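Periodic inspection of dog boarding and training premises. Form K, revised. Items are marked S (satisfactory), A (action required) or N (not applicable). Comments are made against each item where the mark alone would be unclear. A copy is to be kept with the kennel register. 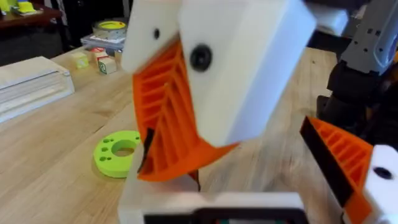
Heralthorpe, March

**Premises:** Hastside Boarding and Training Kennels
**Inspected by:** Oluwatosin Nnaji
**Accompanied by:** Sinan Keskin, kennel manager
**Start:** 8.40 am
**Maximum occupancy stated on notice:** 30 dogs

## 1. Perimeter and gates

- **1.1 Outer fence sound, no gaps at ground level: A.** Mesh has lifted behind the hay store. A small terrier could get its head under. Peg down and backfill.
- **1.2 Double-gate entry working: S.** Both gates close and latch unaided. The inner gate is slow in wind but does close.
- **1.3 Latches out of reach of dogs: A.** The latch on run 7 can be lifted from inside by a dog standing on its hind legs. Mr Keskin reports that one collie has learned to do this and has been moved to run 4. Moving the dog does not close the item. Fit a secondary bolt.
- **1.4 Signs legible: S.**

## 2. Kennels and runs

- **2.1 Floors non-slip and free-draining: S.** Water stands briefly at the threshold of run 13 after hosing. Monitor.
- **2.2 No sharp edges, loose wire or chewed fittings: A.** Chewed door frame, run 2. Splinters present on the lower part. Cap with metal strip or replace the frame.
- **2.3 Raised bed in each kennel: S.**
- **2.4 Visual barriers between facing runs: A.** Fitted on the east side only. Dogs on the west side were barking at each other through most of the visit. Panels are in the store and need fixing to the posts.
- **2.5 Temperature recorded morning and evening: S.** Log seen. Two evening entries missing, both initialled late by B. Türkmen. 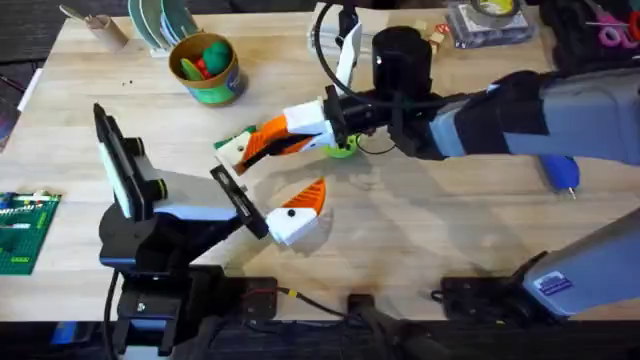 ## 3. Water, feed and storage

- **3.1 Fresh water in every occupied kennel: S.**
- **3.2 Storage tank covered and clean: A.** The tank holds 3,000 litres and supplies the yard taps. Lid clip broken on the north side. The tank does not feed the drinking bowls, so occupation can continue while the clip is replaced.
- **3.3 Dry feed in closed bins, off the floor: S.**
- **3.4 Individual diets marked on kennel card: S.** Cards checked against the register. One card gave the old weight for a spaniel. Corrected on the spot.
- **3.5 Medicines locked away, key held by duty staff: S.** Fridge thermometer should be replaced, as the display is faint.

## 4. Training hall and equipment

- **4.1 Floor matting flat and secured: A.** Joins have opened on the turn after the second jump. Tape is not an acceptable repair for dogs working at speed. Re-lay the two affected lengths.
- **4.2 Jump bars displace freely when knocked: S.** Tested from both directions.
- **4.3 Tunnel anchored: S.** Sandbags in place, one leaking.
- **4.4 Ramp surface gives grip: S.** Coating worn at the lower end. Ms Yang, who takes the older dogs' class, asks that the lower setting be used as standard for her group.

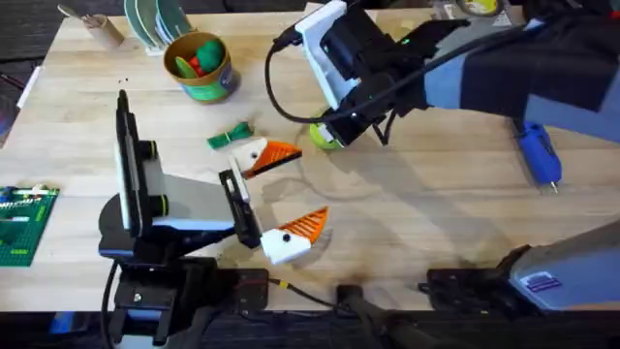 Her request is supported. Older dogs with stiff hips tend to hesitate at the steeper angle and then jump off the side, so the lower setting should be marked on the chain with paint and noted on the class sheet. No structural change is needed.

- **4.5 Reward items and toys checked for size and damage: A.** Three rope toys with loose strands removed during the visit. Checks are being made but not written down. Start a sheet.
- **4.6 Leads and harnesses: S.** Stitching sound. Işık double-ended leads have stiff clips and should be oiled.

## 5. Isolation, hygiene and waste

- **5.1 Isolation kennel separate, with own tools: S.** Brush and bucket colour-marked.
- **5.2 Disinfectant at correct dilution: A.** Dilution chart on the wall refers to a product no longer used. The product in use is Fonemau yard concentrate. Replace the chart with the one from the current label.
- **5.3 Foot dip changed daily: S.**
- **5.4 Waste removed and bin lids closed: S.**
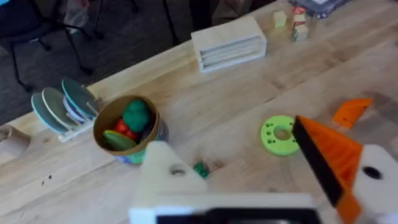

*Wooden tabletop with toy blocks and a white slotted rack.*

## 6. Fire and emergency

- **6.1 Exits clear: S.** Crates beside the rear door moved before the end of the visit. Marked S with a verbal warning.
- **6.2 Extinguishers in date: S.**
- **6.3 Slip leads hung at each exit: A.** Missing at the rear exit.
- **6.4 Evacuation plan tested: A.** Last test was by day only. Repeat after dark with the night staff, K. Öztürkmen to lead.
- **6.5 Out-of-hours vet number displayed: S.**

## Action before next visit

Items 1.3, 2.2 and 6.3 to be completed within 7 days and confirmed in writing. All other items marked A within 30 days. Run 2 is not to be occupied until the frame has been repaired.

Finish: 11.15 am. Signed O. Nnaji, S. Keskin.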